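Faucet bench notebook, Jorkness — Marichka F.
May 2018
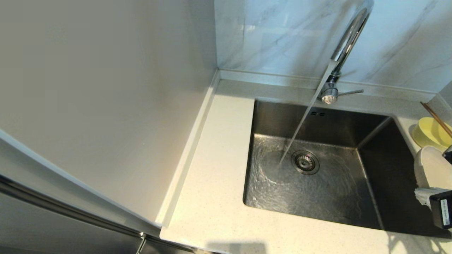

Kitchen sink, faucet running. Stream comes down just left of the strainer.

Back from the kitchen with wet sleeves and a lot to write down, so this will be out of order.

First the bench. The lever rig ran by itself overnight and stopped at 3098 cycles, on the sample that Stepan had marked as the stiff one. It stopped because it was told to: the torque on the closing side went over the limit, the rig finished the stroke, shut the supply valve and sat there with the amber light on. No flood! The tray was dry when I came in. Pylyp had the cartridge out before I had my coat off and there is a groove on the lower disc you can feel with a fingernail. Bagged and labeled, in the second drawer with the others.

I want to get down what this is like compared with last year while I still remember last year properly. We used to do 800 cycles in a shift by hand, two people swapping every half hour, with a clicker counter and a sheet. Up, left, right, down. Your wrist knew about it by lunch and your elbow knew about it that night. And the worst part was that we were testing ourselves as much as the faucet. Yaroslav pulls a lever like he's starting a lawn mower. I nudge it with two fingers. When a sample began to feel gritty we'd argue over who felt it first, and the sheet would say something like "slightly rough?" with a question mark, and then Miroslava had to put that into a report for the customer.

Now the rig pulls the same way every time and draws me a curve. I love the curve. You can see the grit coming on long before a hand would notice it — a little shoulder at the start of the closing stroke that gets taller through the night. On this sample the shoulder was there well before the stop. I went back through the older plots over breakfast and found the same shoulder on one of the Reseck samples that we passed. It passed fairly, it was inside the limit the whole way, but I'd like to put it back on and run it longer. Asked Stepan, he says yes if the bench is free at the end of the month.

Things about the rig itself, for whoever is on next:

The gripping fork is fine on the thick levers and poor on the thin ones. On a slim straight lever it creeps outward toward the tip as the night goes on, and the torque reading drifts down with it, so it looks as if the faucet is getting smoother. It isn't. Check the fork position against the pencil line on the lever before you believe a happy curve. Pylyp is making a pair of softer inserts with a lip. Until then, a turn of the rubber tape and tighten the small screw last.

The Hauser controller still forgets the dwell time if the power blinks. Write the dwell on the whiteboard. I know it's silly to have a machine that counts perfectly and a whiteboard that remembers for it, but that is where we are this month.

The supply valve closes hard enough to make the pipe knock. Neighbors on the other side of the wall have asked. Yaroslav wants to try a slower valve from the spares shelf. I'm for it, as long as we log the change, as a slower close will also change what the cartridge sees at the end of the stroke.

Now the kitchen, which is the part I've been looking forward to. With the rig doing the pulling we finally have time to run faucets over a real sink, in a real countertop, with a wall behind. On the bench everything pours into a plastic trough with high sides and you learn nothing about where the water goes. In a kitchen you learn in a minute.

Tall gooseneck, pull-down type, over a deep square bowl. I kept the flow low to start, a thin clear stream. It comes down at a slight slant, landing beside the strainer on the left, and the water spreads out over the floor of the bowl in a wide swirl before it finds the drain. I watched that swirl for ages. With a flat floor like this one the water travels out toward the front and the left side first, and only then comes around. If you were rinsing rice, that's where your stray grains would collect. I tried nudging the spout so the stream fell square on the strainer, and the noise changed completely — a hollow drumming in place of the soft hiss. Miroslava heard the difference from the hallway and came in to ask what I'd done. We never have a line for sound on the sheet. We should have a line for sound on the sheet.

Then full flow. Splash on the counter at the front, none on the wall tile that I could find with a dry paper towel. I put the towel down in a strip along the front edge of the bowl and looked at the wet marks after each run, same as we did for the Pondura job. Crude, but you can keep the towels (well, you can photograph them). Marks were bigger when the stream hit the bare floor of the bowl and smaller when it hit the strainer. I'd have guessed the opposite! Worth repeating with a different strainer before anyone quotes me.

Lever on this one sits low at the base, to the right, sticking straight out sideways. Good for me. Yaroslav, who is left-handed, reached across the water each time he closed it and got his cuff in the stream twice, then started using his right hand without noticing he'd switched. I noticed! That is the sort of thing I mean. It would never come out of the rig, which has one hand and no cuffs, and it would hardly have come out of the old days either, when whoever was on the lever was only thinking about the count.

Stepan asked at lunch what we would say to the people upstairs if they want to know what the rig has saved. I don't have a neat answer. Hours on the lever, yes, nearly all of them. But we haven't gone home early. The hours have moved. Some of mine went into reading curves, which I wasn't trained for and am learning from Miroslava, who is patient about it. Some of Pylyp's went into keeping the rig alive, and he's happier than I've seen him since he started, he comes in with little drawings. Yaroslav is the one I'd think about. He was the best at feeling a bad cartridge by hand, really quite uncanny, and for the first couple of weeks with the rig he didn't know what to do with himself. He said it was like being good at a language and then everyone moves away.

What's worked, I think, is having him feel each sample before it goes on and again when it comes off, eyes closed, and write what he feels in his own words next to the plot. On the groove sample he wrote "sand, near the end, going home" and that is exactly where the shoulder is on the curve. So now we have his word next to a number. I'd like us to do that for every sample. If it holds up over the summer, the newer people could learn the feel from the plots and check themselves against him, and by August we might have a decent set to teach with.

One thing I don't like. When the rig runs at night, the morning begins with a result and we all crowd around it, and the samples that went fine get no attention at all. By hand you got to know the good ones too. I passed a sample last week without once touching the lever myself. Nothing wrong with it, the data were clean, but I signed for a faucet I had never turned on. From now on I'm going to turn each one on and off a few times before I sign. Takes no time. Suggest the same to everybody and will bring it up with Stepan, who I expect will say he's been doing it all along.

Also the shifts. We agreed that whoever sets up the night run doesn't get called if it stops. It stops safely, that is the point, and the sample will be there in the morning. Pylyp broke this rule himself by logging in from home to look at it, and was told off by all of us, and then told us it had been very interesting. So the rule stands and I've put it on the door, under the emergency numbers.

Still to do:

Groove sample: photograph the disc under the scope, both faces. Ask Pylyp to measure the depth before it goes off.

Reseck sample: find the box, it's not where the log says.

Kitchen runs: repeat splash with 5 towel strips per setting, so we can see the spread. Same spout position for all of them, mark it with tape on the collar and don't trust memory. Try pulling the spray head out and letting it dock again between runs, as I have a suspicion it doesn't settle at the same angle each time and that would account for the slant. Haven't tested that at all, only a thought I had while drying my sleeves.

Sheet: add lines for sound, for which hand, and for where the water lands in the bowl. Miroslava says she can fit these in without going to a second page if we drop the box for "operator change," which we don't need now. I was surprised to feel a bit sorry about that box. It has all our initials in it, going back years, swapping every half hour.

Next night run is the short-lever sample. Fork checked, dwell is on the whiteboard, tray dry. Yaroslav has felt it and written "butter." Starting it now.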